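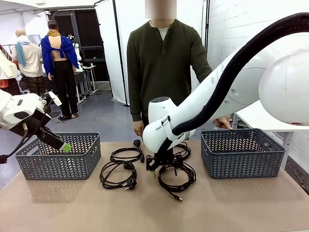

双腕アームとケーブル3本、左右に灰色のかご

ケーブルの仕分けは双腕ロボットに任せられるか

投稿者:ほどけない配線係
2022年8月31日

中古の小型家電を検品して再出荷する作業場で働いています。本体の清掃と動作確認は人手で足りていますが、付属ケーブルの仕分けが滞っています。電源コード、映像ケーブル、その他が混ざった状態で届き、これを種類別にかごへ入れ、最後に束ねるところまでが一工程です。7月の入荷分だけで1000本を超えました。

作業台に双腕アームを置く構成を検討しています。画像のように、台の中央にケーブル、両側にかごという配置を考えています。知りたいのは次の点です。

・絡んだケーブルから1本だけを取り出す動作は、現在の技術で実用になるのか
・端子の形状による判別はどの程度信用できるか
・家庭の片付け(引き出しの中の充電器類など)に同じ仕組みが使えるか

搬送用のソフトはFlirkerを使っており、できればそこから指示を出したいと考えています。

Wyn Pugh
柔軟物の把持を業務で扱っています。順に書きます。

取り出しについて。ケーブルが互いに離れて置かれていれば、平行グリッパでも把持できます。難しいのは重なりがある場合です。剛体なら位置と姿勢の六つの値で状態が決まりますが、ケーブルは形そのものが変わるため、つかんだ時点で残りの部分の位置も変わります。隣のケーブルを引っ掛けて一緒に持ち上げる失敗が最も多いです。

以前、緩く巻いた黒いケーブルだけを使い、221回の取り出し試験をしました。単独で置いた条件ではほぼ問題なく、2本が交差した条件で成績が大きく落ちました。対策として有効だったのは次の二つです。

1. 持ち上げたあと一度止め、重量と画像で2本以上ついてきていないか確認する
2. ついてきた場合は、もう一方の腕で余分な方を押さえてから引く

双腕にする利点はほとんど2にあります。分けて入れるだけで絡みがないなら、単腕で足ります。

判別について。画像の手前にある2ピンのプラグのように、端子が上から見えていれば分類は難しくありません。金色の端子も背景との差が出ます。問題は端子がコイルの下に隠れている場合で、黒いケーブルの胴体だけでは種類を決められません。一度持ち上げて端子を探す動作が必要になり、そのぶん時間がかかります。台の色は明るい無地が無難です。黒い台に黒いケーブルを置くと輪郭の抽出が不安定になります。

かごについて一点。側面に細かい穴のあるかごは、端子や細いプラグが穴に掛かることがあります。内側が平滑な箱の方が、後工程で取り出すときの失敗が減ります。

束ねる工程は別に考えてください。巻いて結束するのは仕分けより一段難しく、私の知る範囲では専用の巻き取り機に端を渡す方が確実です。

家庭用は当面勧めません。引き出しの中は照明が届かず、腕の入る隙間もなく、対象の種類も限定できません。

Flirkerからの指示出しは、使ったことがないのでわかりません。

Zomance
うちはアームをやめて人に戻しました。半年ほど試しましたが、夜間の無人運転で一度絡むと朝まで止まったままです。復旧に人が要るなら昼に手でやった方が早いです。月3000本くらいあれば話は違うかもしれません。

ほどけない配線係
ありがとうございます。入荷箱の段階で重なりを減らし、1本ずつ台に流す前処理を先に検討します。その場合は単腕でもよさそうです。

Wyn Pughさん、持ち上げ後の重量確認は手首の力覚センサで行いましたか、それとも台側のはかりですか。

Wyn Pugh
台側です。手首側はケーブルの揺れが収まるまで値が安定せず、待ち時間が長くなりました。台側なら減った分を読むだけで済みます。ただしケーブルの端がまだ台に触れていると軽く出るので、判定は全体が浮いてからにしてください。

Kiều
横からすみません。電源コードと映像ケーブルの二種類だけなら、端子の画像は自分で撮ったものを学習に使う方がいいです。公開されている商品写真は端子が正面を向いたものばかりで、台に寝ている状態とは見え方が違います。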